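Call for participants: teach a humanoid robot by talking to it
Home Tasks Group, Plarkberg Lab, Kenham

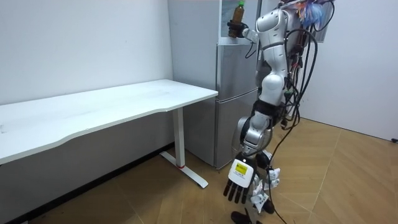 Ulla Brekke
Study lead, Plarkberg Lab

We're looking for 28 people to join our February study on spoken corrections, and we'd love for you to be one of them!

Our robot learns kitchen and desk jobs, like handling a bottle of tea by the refrigerator, from recorded demonstrations. We trained the first version on 3000 of them. Then Radymyr Kovalchuk tried something smaller: he added 600 short clips in which a person watches the robot and says what it should change. "A bit higher." "Turn the cap toward me." The new version, which we call Illden, made clearly fewer bad grasps than the old one in our own tests, and we were thrilled — but every one of those voices belonged to someone in our lab. We want to know how well the method holds up with people who don't talk like us.

What you'll do
You'll sit behind a marked line, watch the robot work through a set of fetch-and-place tasks, and speak up whenever you'd do it differently. Use your own words (there's no list of commands to learn). A session lasts some 2 hours with a long break in the middle, and Nnamdi Mohammed will be at the stop button the whole time. Afterward we'll ask you a few questions about how it felt.

Who can join
Anyone 18 or older who is comfortable speaking English aloud. Accents are very welcome, and so are people who have never been near a robot. If you've worked on the Boychuk dataset, please sit this one out.

You'll receive a gift card and your bus fare. We record your voice but not your face, and you can ask us to delete your clips.

To sign up, write to Selim Altıntaş at the lab office and tell him whether mornings or afternoons suit you. Sessions start at 9:30 a.m. and 1:30 p.m.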